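# Evaluación del revestimiento vinílico Funis para salas de trabajo y zonas de atención

Servicio de Equipamiento Interior, Fevomberg
2 de agosto de 2020

El presente informe recoge la valoración del revestimiento mural Funis, distribuido por Camenzind, tras su colocación en las dependencias de la planta baja del edificio Foltetti. El material se adquirió en abril, dentro del plan de renovación de acabados, y sustituye a la pintura plástica aplicada en la reforma anterior. La valoración se dirige a los responsables de centros que deban decidir entre ambos sistemas durante el próximo ejercicio.

## Suministro y presentación

El fabricante sirve el producto en rollos embalados individualmente, con etiqueta de lote y hoja de instrucciones en cuatro idiomas. La versión española de la hoja es correcta, aunque omite el tiempo de reposo del adhesivo, dato que figura en la francesa. Se solicitó aclaración a Camenzind y la respuesta llegó en dos días laborables.

El precio facturado fue de 279 euros por caja. Cada caja contiene 3 rollos y no se admite la venta por unidades, condición que penaliza a los centros pequeños. El adhesivo se factura aparte.

## Colocación

Los trabajos se encomendaron a personal propio con experiencia en papel pintado convencional. La preparación del soporte exigió más tiempo del previsto: la pintura existente presentaba zonas mal adheridas que fue necesario rascar, emplastecer y lijar. En las paredes lisas, el vinilo se extiende con facilidad y permite rectificar la posición durante los primeros minutos. En los encuentros con carpinterías metálicas el corte resulta más laborioso, y conviene cambiar la cuchilla con frecuencia.

El casado del dibujo merece mención aparte. Los motivos vegetales de gran formato obligan a desplazar cada tira respecto de la anterior, con el consiguiente aumento del material sobrante. Los diseños lisos o de grano menudo no plantean esta dificultad y son preferibles en estancias con muchas puertas.
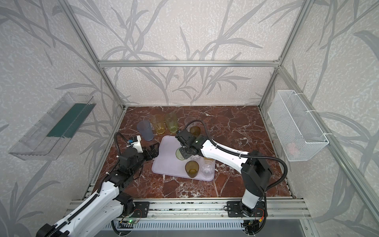
¿Puede colocarse el revestimiento Funis directamente sobre azulejo?

El fabricante lo desaconseja, salvo que se regularicen previamente las juntas con una masilla de nivelación y se aplique una imprimación adecuada para superficies no absorbentes. En el edificio Foltetti se siguió ese procedimiento en un único paño del office y el dibujo de las juntas no se ha marcado hasta la fecha.

## Comportamiento en uso

La ficha técnica anuncia una resistencia de hasta 4.000 ciclos de frotado. Este Servicio carece de medios para comprobar la cifra y se limita a exponer lo observado. Las marcas de rotulador, las rozaduras de calzado y las salpicaduras de café se retiraron con paño húmedo y jabón neutro. Una mancha de tinta de tampón, localizada junto al mostrador, dejó un cerco tenue que persiste.

Los cantos expuestos constituyen el punto débil del producto. En dos esquinas del pasillo, por donde circulan los carros de reparto, el vinilo se ha levantado ligeramente y ha debido fijarse de nuevo. La instalación de cantoneras debería considerarse parte del presupuesto inicial.

El olor posterior a la colocación fue perceptible durante la primera semana, con ventilación diaria. No se recibieron quejas formales del personal, si bien en el archivo, que no dispone de ventana, se retrasó la reocupación.

En cuanto al color, no se aprecian diferencias entre las zonas próximas a los ventanales y las interiores. El plazo transcurrido es breve y este extremo habrá de revisarse.

## Valoración

El revestimiento Funis se considera apto para pasillos, salas de reunión y zonas de espera. No se recomienda para archivos sin ventilación ni para paramentos con humedad por capilaridad. Frente a la pintura plástica, el coste inicial es superior y las reparaciones localizadas exigen conservar material del mismo lote, por lo que se aconseja reservar al menos un rollo sin abrir en cada centro.

Los pedidos se tramitarán mediante el formulario ordinario de suministros, indicando la referencia del diseño, la superficie por revestir y la persona autorizada para la recepción. Las muestras pueden consultarse en la oficina del Servicio, previa solicitud por escrito.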